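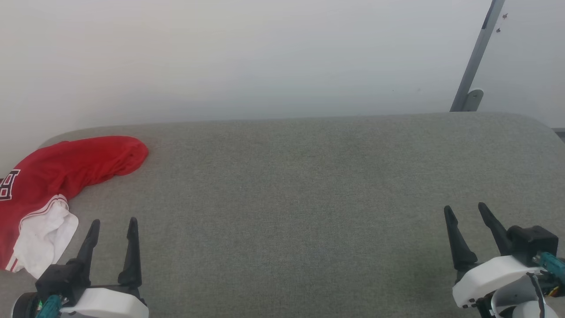

Robot Teaching Methods, Handout 4
Teaching by remote control: clothing tasks
Hường Đàm

Last week we moved the arm by hand and recorded the joint positions. That works for one arm and a rigid object. With two arms and a piece of clothing it soon becomes awkward, as one person has to hold both arms and keep out of the camera's view. For the rest of the term we use remote control.

1. Terms

A demonstration is one complete run of the task, from the start pose to the end pose. An episode is the recorded file of that run. A demonstration that goes wrong still gives you an episode – mark it as failed and keep it.

2. Why clothing is hard

A block has one position and one direction it faces. A shirt can lie in any number of shapes, and most of it may be hidden under itself. The operator decides where to grip by looking at folds, edges and changes of colour. The recording holds the camera view and the arm movements, but nothing about why that fold was chosen. If two operators choose differently from the same start, the trained model may settle on a point between the two and grip neither.

Agree on a rule with your partner before recording. The Belberg group used "nearest free edge first" and kept to it throughout.

3. Practical work

Each pair records 16 demonstrations of spreading out one garment on a soft surface. Limit each one to 90 seconds. Start with both grippers open and the garment off to one side. Crumple it afresh each time, and swap operators after 8.

Move slowly near the cushion. Fingertips pushed into padding can catch on the cover, and the operator will not feel it through the Lehner controllers.

4. To hand in

All episodes, including failed ones, and a note of up to 500 words on your gripping rule and where it broke down.

Reading for next time: chapter 3 of the Riltness notes, on delay between operator and arm.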